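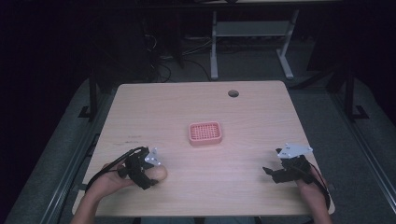
How long should homemade soap be left before you use it?

Six weeks is a good rule for an ordinary cold process bar, and longer for one made mostly with olive oil.

Soap and Candle Corner > Beginners > Curing times

marrowfat_pea
Hello all, I've been reading for months and have finally plucked up the courage to post. I made my first proper batch in January from the starter recipe in the Hernow booklet (olive, coconut, a bit of shea) and cut it into 100 g bars, and I was so pleased with myself I could hardly leave them alone. They've had four weeks on a shelf in the spare room. The booklet says four weeks is plenty, my sister-in-law says six, and a lady at the craft fair in Grorkamholm told me she wouldn't let anybody wash with a bar under three months old! I'd love to give a few away but I don't want to hand people something that turns to jelly in the dish. Who do I listen to?

tallow_and_thyme
Welcome, and well done on the first batch, it's a lovely feeling when you cut it and it looks like soap. I'd side with your sister-in-law. At four weeks it's perfectly usable but it'll go soft quickly, particularly with a good bit of olive in it. Pop one by the kitchen sink now and another at eight weeks and see what you think, you'll learn more from that than from any of us.

Beck_End
I'm going to disagree a little, kindly meant. If the recipe is sound and the lye was weighed properly then four weeks is fine, and I've given away plenty at that age without a single grumble. I think people get very solemn about curing. My gran kept hers in the airing cupboard for a fortnight and we all grew up with our skin on.

tallow_and_thyme
Airing cupboard! Bless her. I do think there's a difference between "won't hurt you" and "nice to use" though. A young bar feels a bit thin to me, and the lather's all big bubbles and then gone.

quillwort
Can I put in a word for weighing? I write the weight of one bar on a scrap of paper and tuck it under the bar, then weigh it again every week or so. When the number stops dropping, or as good as stops, it's ready. It took me far too many batches to start doing this and I wish I'd begun with the first. Our house is old and damp (it has 1661 carved over the door, and I believe some of the damp is original) and mine take a good deal longer than the books say. A friend in a warm flat has hers done weeks ahead of me with the very same recipe.

marrowfat_pea
Oh that's clever, and I've got the scales out anyway. The spare room is north-facing and I don't heat it unless we've visitors. Would that slow things down?

quillwort
It would, I should think. Cool is all right as long as the air moves. I leave the door ajar and turn the bars over whenever I go in for the ironing board. Leave a finger's width between them too. And don't be tempted to shut them in a tin with the lid on, I lost a whole lavender batch that way, they came out sweaty and smelling of crayons.

Beck_End
Agree with every word of that. See, I'm not always difficult.

old_copper_pan
Does anyone here use the Lisum moulds? I've got the 200 g slab one and anything thick seems to stay soft in the middle for ages. I cut mine down after a couple of days now and the thinner bars behave much better. Mentioning it because if yours are chunky, marrowfat, that might matter as much as the weeks do.

tallow_and_thyme
I have the Lisum loaf one, and yes, thick bars are slow. I also use less water than the recipe gives, but I wouldn't suggest that to someone on their first batch — it can thicken up on you in the bowl and then you're spooning it in like porridge.

Beck_End
I wouldn't suggest it at all! Full water, patience, and a cup of tea. I tried the Poduval recipe everyone was raving about last winter, the one with hardly any water in it, and it went solid round my stick blender. I had to chip it off with a butter knife.

tallow_and_thyme
Well, I've made the Poduval one several times and it's my favourite, so there we are. You do have to keep it cool and be quick.

marrowfat_pea
Thank you all, this is so friendly, I don't know why I was nervous. I've weighed the end bar, put my bit of paper under it and opened the spare room door. I'll hold on to the rest till it stops losing weight, except for one that I've sneaked into the bathroom, sorry tallow_and_thyme. It's a bit slippery but it smells gorgeous. Would you wrap them in paper for presents, or leave them bare?

quillwort
Paper band round the middle, ends open, so they can breathe. Brown paper does nicely, and write the month you made it on the back.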